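The drawer comes first. Two minutes with a bedroom organizer

21/06/2022

She has 6 more houses to get through this month and no time for small talk, so we start with the dressing table. Our subject runs a one-woman tidying business called Litelo out of the back of her car. She does kitchens, hall closets, the odd garage. But the calls she gets most are about vanities.

"People are embarassed by them," she says. "They'll show you the garage no problem. The vanity drawer, they stand in front of it."

The one we talked over is the kind you see in a lot of bedrooms now. White, oval mirror, carved scrolls everywhere, little drawers with round knobs. Pretty. Not much flat space once you put anything down.

"Ornate ones are hard. The top is small and it curves. So three things on it already looks like a mess, even if it's three nice things."

Her rule is drawer before top. Always. Most clients do the reverse: sweep the surface clean, shove it all in the drawer, close it, feel good until morning.
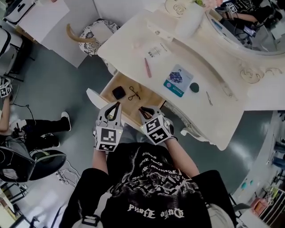 Open drawer, pouch and black-handled tool inside, the rest still up top.

What goes in, then? She ticks it off fast. Anything with a point or a blade. Anything that rolls. Tweezers, yes, and pencils, and no, not in a cup, cups fill up with dead pens. Pouches are fine if you know what's in them. "If you have to unzip it to find out, it isn't storage. It's a second drawer inside the drawer."

And paper?

Big sigh. Paper is her thing. Booklets, cards, the leaflet that came with a cream, a slip with a barcode on it. "Why is that by the mirror. You're not going to read it while you do your face." Paper leaves the room the same day, her words, or it goes in a folder. She buys hers from Platwood, plain ones, won't touch the patterned kind.

I ask about jewelry. Necklaces and cords, one on top of the other, the knot you pick at for an hour.

"Don't pick at it. Not that day. Lay it flat in its own spot and move on. I've seen people lose a whole afternoon to one chain and then the rest never gets done."

She sets a timer, 60 minutes for a vanity, start to finish. Knot time doesn't count, she does that at home in front of the TV.
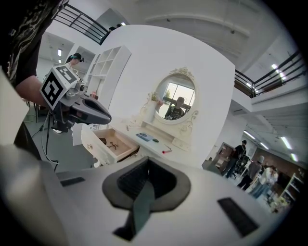

The timer started with her first paying job, back in January a few years ago, a big old place on the Hukeck side of town. She was there until dark. Charged for 2 hours. "I was sorting hair ties by color. Who was that for?" Now she quotes a flat price and sticks to it, and clients like knowing when she'll be gone.

Flowers she leaves alone, mostly. A vase can stay if it sits up beside the mirror, off the working part of the table. Artificial is fine by her. Dust them though. With the hair dryer, cool setting.

The working part is what she keeps coming back to. One clear patch in the middle, the width of your two forearms. You should be able to put your elbows down. Everything else on the top gets argued over, item by item, and the owner has to do the arguing. She won't decide for them. She did once, at the Ruiz-Ortega apartments, threw out a lipstick worn down to nothing. Still hears about it.
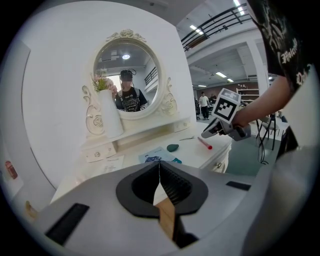
Does it stay tidy? Depends. She goes back after a few weeks if they ask, no charge for the first visit. Top is usually OK. Left drawer usually isn't. "It's always the left one, I dont know why. Maybe they're right handed and they're reaching across to hide stuff."

Her own vanity? Doesn't have one. Shelf in the bathroom, one comb, a basket. She used to own a table very like this, sold it when she moved, kept the mirror.

Last thing before she has to run. What should somebody do tonight, if they've got ten minutes and a drawer that sticks?

"Take it all the way out. Tip it on a towel. Put back what you used this week." Car keys already in her hand. "And wipe the drawer while it's empty, people forget to wipe it."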